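Jolene Cosgrove
Thread, 27/01/2025: how the frame rate conversion on the Skolano remaster was done, and why the discs and the stream do not match.

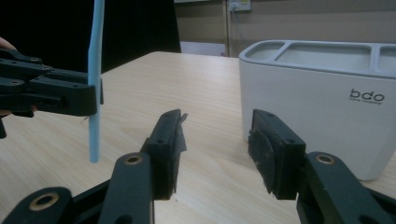
1/ Skolano was a puppet adventure series shot on 16mm film at 25 frames per second for a European broadcaster. 43 episodes, 25 minutes each with titles. The US version was made on tape from a standards conversion and that tape is what most people here grew up with.

2/ Standards conversion of that era blended fields to get from 50 to 60 per second. Blended fields can't be cleanly separated afterward. If your only source is the US tape, every pan has ghost edges and they stay there.

3/ Trevach holds the rights now. They went back to the film elements, which had been stored by episode number in production order. Production order and broadcast order differ from episode 6 on. Keep that in mind if you compare notes with anyone.

4/ Scan was 4K, 10-bit log, pin registered. The negative was in decent shape apart from shrinkage on two reels. Shrinkage shows up as vertical weave. Stabilizing to the perforations fixes most of it. Stabilizing to picture content does not work well on puppets, as the sets rock when a puppet operator leans on them.

5/ On speed. A 25 fps program can be shown in the US three ways. Slow it to 23.976 and correct the audio pitch. Keep it at 25 and let the player deal with it. Interpolate to 59.94.

6/ The stream uses the slowdown. Each episode runs 4.3 percent longer than the original. For a 25 minute show that is just over a minute.

7/ The disc set is 1080i at 50 Hz for Europe and 1080p at 23.976 for the US. The US disc and the stream come from the same picture master but not the same audio. See 11.

8/ Conform. The edit was rebuilt from the cutting copy by Altden, who also did the grade. 2,417 shots across the first series had to be matched by eye as the edge numbers on the cutting copy had faded. Optical effects were matched separately.

9/ Opticals: dissolves, title cards, the smoke passes on the submarine model. These exist only as dupes a generation down. You will see grain jump at the head and tail of every dissolve. That is in the source. Heavy noise reduction would hide it and also remove the texture on the puppet faces, so it was kept light.

10/ Wire removal. None was done. The strings are more visible at this resolution than they were on tape. A test on episode 5 was graded with the strings painted out and the test was rejected by the producer. I think that was the right call, though I know several of you disagree.

11/ Audio. The original mix is mono magnetic, one track for dialogue, one for music and effects. On the disc the two were transferred separately and recombined. On the stream the combined mono print was used. The disc has less hiss under dialogue and the music sits some 2 dB lower.

12/ Pitch. The stream is pitch corrected. The disc for the US is not, so everything is slightly flat against the original. The theme was written in D. On the US disc it lands most of the way down to C sharp. Check with a tuner if you like.

13/ Missing material. 19 seconds are gone from the end of the lighthouse episode. The cut was made in the negative and the trim was not kept. The European tape has the shot. It was upscaled and dropped in on the disc. The stream goes straight to the credits.

14/ Aspect ratio. 4:3 throughout, on both. The widescreen trailer was cropped for marketing and does not reflect the release. Ignore the framing in it.

15/ Color. No reference prints survived in good condition. The grade was matched to production stills and to two of the original costumes, held by the family of the wardrobe supervisor. The captain's coat is green. On US tape it looked blue. It was always green.

16/ Replying to a question from Su on chapter stops: the discs have a stop after the titles and one at each original ad break. The stream has a skip button only, and on four episodes it lands a second late and clips the first line.

17/ On the new series. It is a separate production with digital sets and shares nothing with the remaster except the logo. It was shot at 23.976 from the start, so none of the above applies. Delivery is planned for May. I have no information on casting and won't be guessing at it here.

18/ If you want to check which master you have: go to the launch sequence in episode 1 and step through the countdown one frame at a time. Film master, every frame is distinct. Tape master, you will see two digits overlapping at each change.

19/ Correction to 7. The European disc is flagged interlaced but the content is progressive, carried as matching field pairs. A player set to film mode will show it properly. A player set to video mode may soften it during fast motion.

20/ Episode list in production order with disc and stream numbering side by side goes up next. I still need to recheck the second half.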